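Home | Features | Shop Floor | Money | Subscribe

The Arm Was the Cheap Part

I had a number in my head when I started shopping for our first robot, and I'd gotten that number the way everybody does: I looked up what an arm costs, felt pretty good about it, and stopped reading. If you run a small packing shop like mine in Melton, you probably have a number like that too. Hang on to it for a minute, because I'd like to tell you what happened to mine!

The arm we settled on came through Drivent, who were patient with me on the phone (very patient, I asked the same question about power supplies on three different calls). The quote was clean and easy to read. It had the arm, the controller, a cable set and a year of support. It did not have anything on the end of the arm. I knew that, sort of, the way you know a new house doesn't come with curtains.

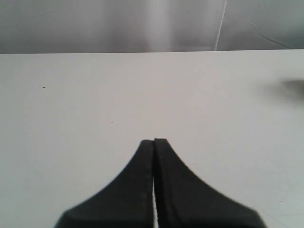

Page last updated: January 23, 2018

So you go shopping for fingers. I got prices from two places, Sedex and Ursu, and they could not have been more different to read. Sedex sent a single line for a gripper, $2337, mounting plate included. Ursu broke everything out, and the body looked like a bargain until I got to the fingers, which were $322 a pair, and the plate, and a little adapter cable I would never have thought of. I put both quotes into one spreadsheet with the same rows, and I'd tell anybody to do that before they do anything else. Leave the blank cells blank and then call and ask about every one of them.

We went with Sedex in the end. It wasn't the lowest total, but they could ship in two weeks and I had a customer waiting on April orders.

Fingers deserve their own row in your budget, and not a small one. I'd put in one pair. A friend in the trade told me to plan for three pairs the first year, and I thought she was being gloomy — she was being kind. You will want a spare, and then you'll want a different shape the moment somebody hands you a product that's too thin or too slippery for the pair you own. Ask what a replacement costs and ask how long it takes to arrive. The second answer matters more to me now than the first.

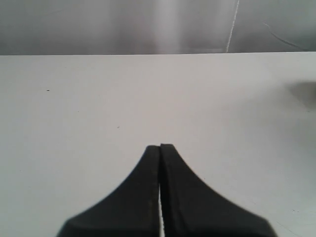 Table money is the line I left out altogether, and I've heard the same from other owners my size. I figured we'd bolt the arm to a bench we already had. The bench wobbled, so that was out, and I spent $700 on a proper stand and top. If you're picking a surface, think about what the camera has to look at all day. A plain white top with black fingers over it gives you plenty of contrast, and it'll also show you every last dark speck, so put wipes on the supply list while you're at it. I budgeted $200 for what I called odds and ends, meaning cable ties, cleaning stuff, a decent lamp, and that was gone before the first month was out.

Then there's your own time, and I still don't have a good way to write that one down. I took two weeks of afternoons. My packing lead took more than that, and she had a regular job to do in the meantime. If you pay yourself nothing on paper, the robot looks wonderful! Put in a real hourly figure, even a modest one, and see if you still like the answer. I did, but I liked it less, and I moved our payback date out by several months.

One more thing on support contracts. Read what counts as a visit. Ours covers the arm and the controller, and the gripper is somebody else's problem because it came from somebody else. That's fair enough, and it's how most of these deals are written, but it means you need two phone numbers taped up by the machine and you need to know which one to call first. I asked Drivent whether they'd take on the whole thing for a flat yearly fee and they're thinking about it. I'll let you know what they come back with.

14 comments | 61 shares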